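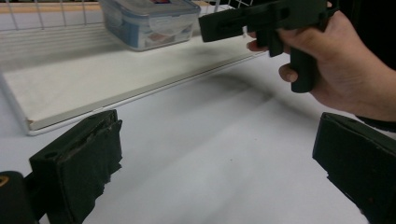
# Foam or bare fingers? My half of the gripper comparison

December 9, 2023

So my part of the project was the hand-held gripper, and Naheed Gilani took the arm. We split it up that way in August because I wanted to be the one messing with finger padding, and she wanted nothing to do with glue (smart of her).

The question was pretty simple. Does soft padding on the fingers give you a better hold on awkward shapes than the plain Fillmont fingers that come with the tool? By awkward I mean anything with a grip or a handle, where the weight sits way off to one side. Boxes are easy and kind of boring!

## What I did

I ran 200 grasps with the foam fingers and 200 with the bare ones, on the same white table by the wire rack. A grasp counted if I could lift the thing, tilt it, and set it back down without it twisting. Maham Tanoli kept score so I couldn't cheat, and she was strict. We argued over a lot of the tilts.

## What came out of it

Foam got 32 more good grasps than bare. Nearly all of that gap came from the angular, matte plastic shapes. The bare fingers only touched those at an edge or two, and then the whole thing would swing around like a gate. The foam squishes into the corners and holds on.

The bad news is wear. My padding is layered strips, and the edges on the left finger are torn up and uneven now. Once a strip starts lifting it catches on stuff, and I think a few of my late misses were from that. I didn't swap the foam halfway through, which I should have, so the last part of the foam numbers is a bit unfair to it.

Bare fingers were nicer for thin flat things. With foam I kept pushing the item along the table before I got under it.

## Next time

Gudrun Wunderlich (our advisor) wants one molded pad per finger in place of strips, and I'm all for it. I'd also like to try the Skornia fingers, if the lab will let us borrow a set. Naheed's arm results are in her own report, and the score sheets are in the shared folder under "fingers_final", plus one called "fingers_final2" that has the corrected tilts. Use the second one.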